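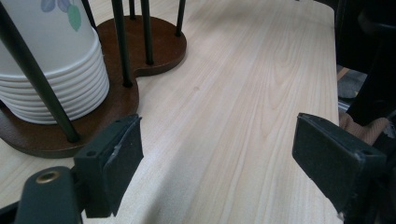 I finally got an answer out of the folks at Tekimier about next year's robot budget, and it's smaller than I expected! The company says it'll buy 64 hand-held grippers for teaching its robots table chores, plus spare finger pads, and hold off on new arms until at least March.

If you've been following along, you'll remember the original plan went the other way, with most of the cash going to arms from Lasen. Then the quotes came in. One arm with its mount and controller cost as much as a whole shelf of hand-held units, and the wait was long too. So the arms got bumped (I'm told there was some grumbling) and the grippers moved to the top of the list.

I was most curious about the small stuff. Pads wear out, and paper cups get squeezed and have to be tossed, so there's now a separate line for consumables - 168 sets of pads and over 600 sleeves of cups for the year. I laughed when I saw the cup number, but then I did the math on my own kitchen and stopped laughing. 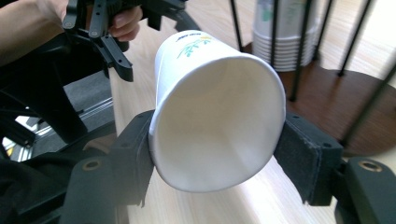 Lambrakis is handling the order for the grippers, and the first batch should land in January. Tekimier asked for one extra as a parts donor, so the invoice will read 65. The pads are coming from a different shop, Grekgate, which quoted a lower price if the whole year's supply ships at once.

Still up in the air is storage. The company hasn't budgeted for shelving or a bigger charging station, and I'd want both before that first delivery. I've asked for the revised spreadsheet and I'll post the numbers when I get it.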